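Modeling Unit Notebook – Lutness Small Open Economy Model
January entry, re-estimation of the external block
Kept by Krystyna Nowicki, with additions by Riaan Mathebula and Shiyu Gu
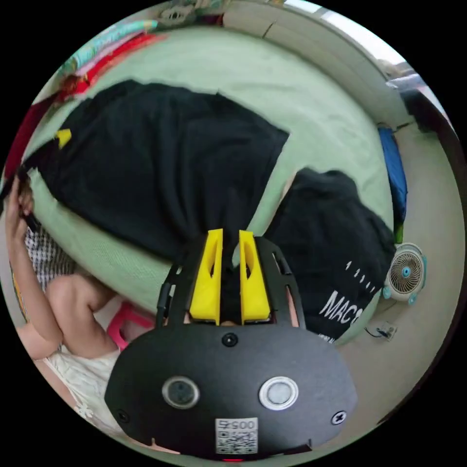 Status at the start of the entry

The model carried over from the previous forecast round has a three-equation external block: foreign output, foreign inflation and the foreign policy rate. The domestic side is unchanged. The Unit agreed in the autumn that the external block should be estimated jointly with the domestic block, and that the exchange rate equation should be reviewed at the same time. This entry records the first full set of runs under that arrangement.

The data file is version 6 of the quarterly set. It has 60 quarters for every series except the import price deflator, where the first observations are missing following the change of base year. Shiyu Gu has confirmed that the missing quarters are treated as unobserved by the filter and are not filled by interpolation. The earlier practice of filling them is to be regarded as withdrawn.

Morning, 9:40

Ran the baseline with the old priors in order to have a reference. The mode-finding routine stopped at a point where the Hessian was not positive definite. Restarted from the posterior mean of the previous round and obtained a proper mode. Marginal likelihood recorded in the run log under run 203.

Points noted from the baseline:

The habit parameter is close to its previous value and the posterior is clearly narrower than the prior.

The Calvo parameter for import prices sits high, and the posterior lies almost on top of the prior. The data say little about it. Shortened import price series is the likely cause, but this has not been tested.

The risk premium shock is very persistent. It absorbs most of the movement in the real exchange rate, and the smoothed series drifts upward over the second half of the sample. A stationary shock should not look like this. See the next section.

Exchange rate equation

The standard uncovered interest parity condition makes the currency jump on impact when the policy rate moves. Our own VAR evidence shows a slower response, with the peak several quarters later. Roman Chmielewska proposed the modified form in which the risk premium depends on the expected change in the exchange rate over two periods. This introduces a lag of the exchange rate and gives the hump shape without an extra shock.

Entered the modified condition with a beta prior on the weight parameter. When the weight is set to zero the equation returns the standard form, and this was checked by running the impulse responses both ways. The zero-weight responses match the baseline to the last printed digit.

With the weight estimated:

The peak response of the real exchange rate to a policy shock moves away from the impact quarter, as wanted.

Persistence of the risk premium shock falls. The drift in the smoothed series is smaller but has not gone.

The response of inflation to a policy shock is flatter in the first year. R.C. considers this acceptable. I would prefer to see the response of import prices separately before agreeing.

Marginal likelihood improves on the baseline. The comparison is valid because both runs use the same data file and the same sample.

Steady state of the real interest rate

The drift points to the assumption of a constant neutral rate. Over this sample both the foreign and the domestic real rate fell, and a model with a fixed steady state has to explain the fall with shocks. At present the risk premium shock is doing that work.

Two options were discussed with Kaja Krūmiņa before lunch.

Option one: remove a slow-moving trend from the real rate before estimation. Simple, and the code needs no change. The drawback is that the trend is then chosen outside the model, and the forecast needs a separate assumption for where it goes next.

Option two: let the neutral rate follow a near-unit-root process inside the model, tied to the foreign long forward rate as an additional observable. More work. The forecast is then consistent with the estimation.

K.K. favors option two, and has offered the forward rate series she assembled for the Wysocka paper. The series must be checked against our own source before it goes into the data file. One definition differs: her series is an end-of-quarter value and ours are quarterly averages.

Afternoon, 2:15 – error found

Riaan Mathebula, reading through the measurement equations, found that foreign inflation enters at an annual rate while the foreign policy rate is divided by four. The domestic pair is treated correctly. The foreign real rate has therefore been wrong in all runs made since the external block was rewritten, including run 203.

Corrected in the model file and initialed by R.M. and K.N. The run log entry for 203 has been marked "do not cite". The number is retained so that the sequence remains complete.

Repeated the baseline and the modified parity run after the correction. The ranking of the two is the same. The foreign Taylor rule coefficient on inflation now has a sensible value, where before it was pressed against the lower bound. I had put that down to the sample period and should have looked further. The statements above concerning the risk premium shock still hold in direction. All magnitudes are to be taken from the new runs only.

Shock decomposition

Shiyu Gu produced the historical decomposition of output growth with the corrected file. Foreign demand now accounts for a larger part of the downturn in the middle of the sample, and the domestic technology shock for a smaller part. This agrees better with the judgment of the forecasting desk at the time. It was not used as a criterion in choosing the specification.

The initial-condition contribution is visible for longer than expected in the first years. S.G. will lengthen the presample and see whether it shortens.

Question from R.C., left open: whether the investment-specific shock should be correlated with foreign demand. The smoothed shocks show some correlation between the two. If it is real, the decomposition gives too much to one of them. – R.C. to write a short note.

Forecast check

Short recursive exercise on the last part of the sample, parameters held fixed. The modified parity version forecasts the real exchange rate better at one and two quarters, and no better beyond that. Inflation forecasts are nearly the same in both. Output growth is slightly worse. The fixed parameters flatter both versions, and the exercise is no substitute for the real-time comparison using the Kusov vintages, which remains to be done.

Imports in exports: the import content share is still calibrated from the older input-output table. A newer table is available. Changing the share alters the steady-state ratios, so it should be done before the long chains are run and not after.

Computing

The Lalinside server was shared with the survey team this afternoon and the chains ran slowly. Each test chain was cut to a short length and kept for diagnosis only. Acceptance rates were too low at first, and the scale of the proposal was reduced. The overnight job is set at 300 thousand draws per chain, starting at 7:00 in the evening, when the server is free. Seeds are written in the header of the job file.

Actions

K.N. – update the import content share and recompute the steady state before the overnight job is submitted.

K.K. – send the forward rate series with a note on its source and timing.

S.G. – lengthen the presample; rerun the decomposition.

R.M. – go through the remaining measurement equations for the same kind of scaling error, including those for wages and the deflators, and sign the checklist.

R.C. – note on correlated shocks; plot of import price responses under both parity conditions.

Added, 5:30: the steady state solves with the new import share. The consumption ratio moved a little and the trade balance ratio is now nearer to the sample mean. Job file amended and resubmitted. R.M. reports that the wage equation is in order; the deflators are still to be read.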